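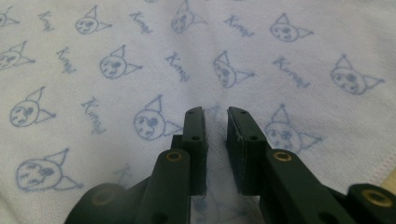
Progress Report to the Waltia Fund: Household Linen Reuse, Bastos

Home Projects Reports Contact

1. Work completed

The Rukano linen room has now sorted 1219 donated pieces. Of these, 756 were fit for reissue and have been folded and shelved. White cloths with a blue print, among them the cat pattern, are kept as a separate line at the request of the receiving households.

2. Matters outstanding

Fading remains the main ground for downgrading - the printed cottons are most affected. Edileuza Damasceno has revised the grading sheet so that a faded cloth may still be issued for kitchen use.

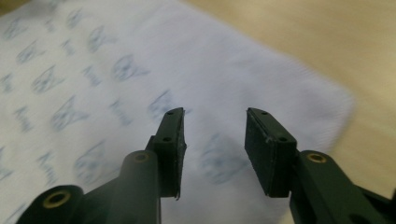
Bastos, January

The faded blue print was graded for kitchen use under the revised sheet. Over 22 households are on the waiting list. We request approval to buy 2 further shelving units from the unspent transport line.

Submitted by Vanderleia Prado

Comments

Cyrill Kofler: Please attach the revised grading sheet.

Jeferson Vasconcelos: Transport line checked. No objection.

Related items
Tandatora: Blanket Collection Report
Linen Grading Sheet, Revised
Shelving Request Form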